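**Library news from Inesley**

The reading room opens again on April 18, 2025, after the winter works. We thank all 137 members who renewed their cards in December, when the heating was not good and the chairs were worse.
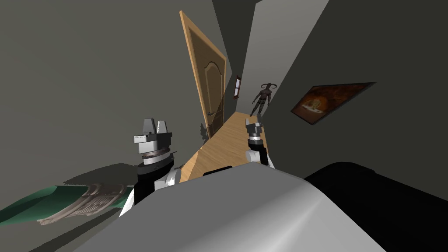

Can I still borrow books with my old card?

Old cards are valid until the end of the summer, and Elsie Hinds will change them for free at the front desk.

The Hoani collection of travel books is now on the upper shelves – 214 titles, most of them in English. Please ask for the small ladder and do not stand on the chairs.
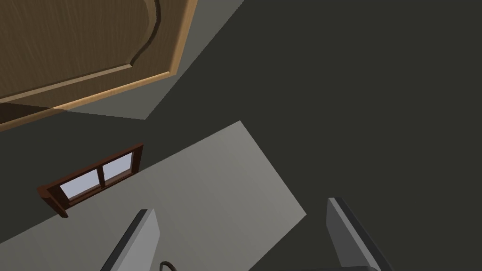 Large atlases from the same collection can be read only in the room, but you may copy up to 63 pages. The late fee stays the same as last year.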